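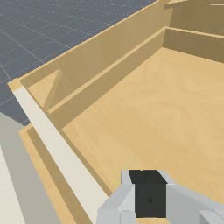

La retención no se compra

Olumide Isah
26 de agosto de 2024

El sector de las aplicaciones móviles mantiene una relación incómoda con las notificaciones push. Los equipos de crecimiento las consideran un canal propio y sin coste por impacto. Los usuarios, en cambio, las padecen como una interrupción que no siempre recuerdan haber autorizado. Entre ambas percepciones se pierde buena parte del valor que un producto tardó meses en construir.

Conviene examinar el caso de Bendska, aplicación de gestión de gastos domésticos con la que nuestra consultora, Cergate, colaboró hasta el pasado mes de julio. Su calendario preveía hasta 30 mensajes mensuales por usuario activo. El cuadro de mando mostraba una tasa de apertura aceptable, y esa cifra bastó durante dos trimestres para no formular otra pregunta. Cuando se analizó una muestra de 2000 cuentas dadas de alta en el mismo periodo, 435 habían desactivado los avisos antes de completar su primer presupuesto.

La tasa de apertura describe a quienes permanecen. Nada dice de quienes se marcharon en silencio, y son estos últimos los que determinan el coste real de una campaña. Un usuario que retira el permiso rara vez lo concede de nuevo, por lo que la decisión debería figurar en los informes con el mismo rango que una baja.

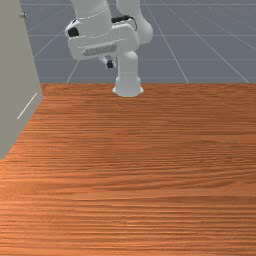

Brazo robótico blanco sobre un tablero de madera.

Se objetará que reducir la frecuencia perjudica los ingresos a corto plazo. La objeción es legítima y en algunos productos puede resultar cierta. En Kaewmanee, servicio de reservas con una demanda muy estacional, el recorte de aproximadamente un 40 % de los envíos coincidió con dos semanas de menor facturación. La dirección optó por mantener la medida y revisar los textos, decisión que a nuestro juicio fue acertada, aunque todavía no disponemos de una serie lo bastante larga para sostenerlo con rigor.

Sería deseable que el permiso se solicitara después de la primera acción útil y que cada mensaje tuviera un responsable identificado dentro de la organización. En la práctica, los envíos suelen repartirse entre marketing, producto y atención al cliente, sin que ningún departamento conozca el total que recibe una misma persona. El proyecto Busia, que iniciamos este verano, parte de ese inventario elemental antes de proponer cualquier automatización.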